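We use cookies to keep you signed in and to remember your settings. By continuing to use this forum you accept our cookie notice. Accept Manage

Search threads, members, tags Go

Flekwood Facilities and Automation Forum
General discussion: Are machines ready for ordinary chores?

Terkutik_Ops
Members are invited to comment on the following question, which has arisen in our organisation during the review of cleaning contracts. We manage 90 serviced rooms and one small repair shop. A supplier has proposed that litter collection, bin emptying and light tidying could be handed to machines within the next budget year. We should be grateful for the views of members who have assessed such proposals, whether for homes or for shop floors.

hallam_fm
Our department considered the matter in September and declined. Floor scrubbing by machine is well established and we have no complaint about it. Picking things up is a different class of work. The supplier we saw, Pradex, gave a tidy presentation, but its acceptance test used 4 objects, all rigid and all placed upright on a bare table. Our staff do not meet with rubbish in that condition.

quillbench
I must respectfully disagree with the previous contributor. A fair assessment should begin with the smallest complete task, namely one item of litter and one bin, and should be carried out at floor level in a room with furniture in it. If a machine can do that on repeated attempts without assistance, there is a case for going further. I would regard the following as a reasonable standard of difficulty.

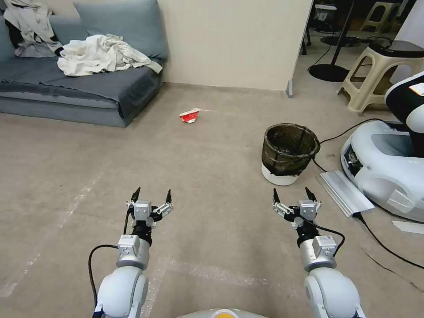
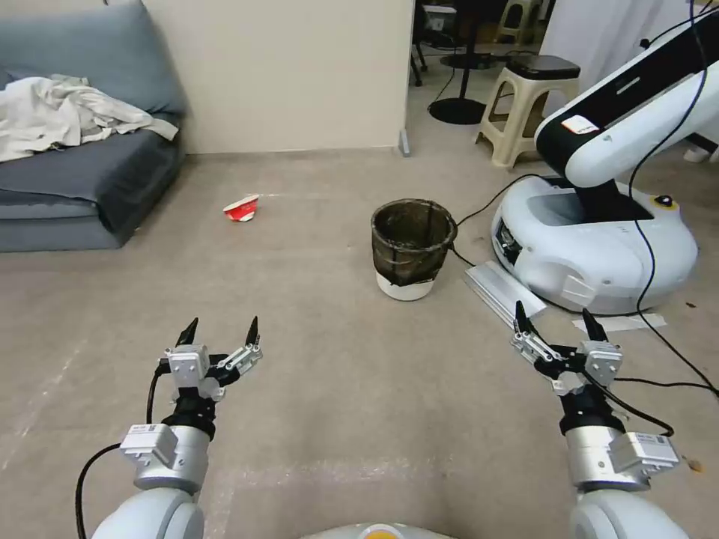

The question for a purchaser is how much of a cleaner's judgement is contained in so small a job. Approaching the item is now fairly dependable, in my experience. The grip is less so. A paper cup lying on its side, as in both views, will give way under too much pressure and roll under too little, and the first picture shows one that is already crumpled. The bin asks for care as well, for a soft lining folded over the rim can be caught by the fingers on the way in. I would add the cables on the floor, which any moving base must either cross or avoid. None of these points is beyond present equipment, but each should be written into the test before a contract is signed.

hallam_fm
I am obliged to quillbench for the clarification. My objection stands in part. There is cloth on that sofa, and a cleaner would be expected to fold it or take it to the wash without being told. A supplier who demonstrates the cup will be paid for the cup, and the customer will assume the rest is included.

Herrera_Works
We write from the shop-floor side. Our works introduced a fixed arm for clearing offcuts from one bench, and over a trial of 400 cycles it required a member of staff on 178 occasions. The commonest fault was a piece lying flat against the surface, where the fingers could not get beneath it. Management did not consider this a failure - the bench was kept clear on the night shift, when no labourer is assigned - but it did not reduce the number of staff. We would advise Terkutik_Ops to ask for the rate of human assistance in writing. Suppliers are often willing to quote a success rate and slow to quote the other.

quillbench
That is a most useful figure. May I ask whether the assistance was given at the bench or from a distance?

Herrera_Works
At the bench in all cases. Remote assistance was offered at additional cost and was refused by our safety office.

Terkutik_Ops
We thank all contributors. It is our present intention to exclude the serviced rooms from the proposal, where guests' belongings are present and an error could not easily be put right. The repair shop may go forward to a limited trial, subject to a written test at floor level and a stated rate of assistance. We would still welcome comment on who should bear the cost of damaged stock.

hallam_fm
The supplier, without exception. Our standard terms may be requested from the forum office.

Comments from readers

marrow_lane
Is the same standard suitable for a private household? My mother's flat has thick rugs throughout and I doubt that any wheeled machine would manage them.

d_pellow
We tried one on carpet tiles and it coped. Rugs with a fringe were another matter, and we lifted them before each run.

stores_night
I disagree with excluding the rooms altogether. Corridors and linen stores could be included without touching any guest's property.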